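## 4. Setting up your sourdough... no, your vinegar shelf

Okay, so you've read the safety bit and you've picked your starter. I use the live culture from Prurier, but any unpasteurized cider vinegar with a cloudy bottom will do the job. What follows is the way I set up a small batch at home, and it makes enough for one family with a bottle or two to give away.

**You'll need:** a wide jar that holds more than 1000 ml, a square of tightly woven cotton, a rubber band, 600 ml of plain hard cider (no sulfites, check the back) and 200 ml of live vinegar.

1. Wash the jar in hot water with a little dish soap and rinse it well. Let it air dry upside down. I skip the towel, because mine always leave fluff.

2. Pour in the cider and stir hard for a minute or so. You want to knock the fizz out and get some air in.

3. Add the live vinegar and stir again, gently this time. Write the date on a bit of masking tape and stick it on the jar. My current one says 12th October.

 **Note:** Don't fill past the shoulder of the jar. The culture lives on the surface, and a wide surface makes faster vinegar!

4. Put the cotton over the top and snap the rubber band on. A screw cap is fine for storing finished vinegar, but a working batch has to breathe.

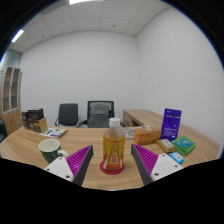
Madalena Mendes wrote in to say that cheesecloth let fruit flies into two of her batches, and that an old cotton pillowcase cut into squares fixed it for good. I've switched to pillowcase too - thank you, Madalena.

5. Find a spot that's warm and dim, away from the stove. The top of my bookcase is perfect (my kitchen is way too drafty until May).

6. Leave it alone for three weeks. A thin, jelly-like skin will form on top, and that's the mother. If you bump the jar and she sinks, don't panic, a new one will grow.

 **Caution:** Fuzzy spots in green, black or white mean mold. Throw out the whole batch, skin and all, and scald the jar before you try again.

7. Start tasting in week four. Slide a clean straw down the side, so you don't tear the skin. When it's sharp enough for you, strain it through a coffee filter into clean bottles, and keep 200 ml back for next time.

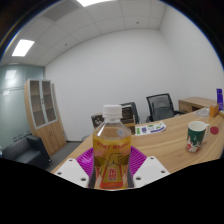 ## 5. Storing and labeling

Fill each bottle nearly to the top, cap it tight and keep it in a dark cupboard. Less air in the neck means less chance of a second mother growing in there. She's harmless if she does, and you can just strain her out.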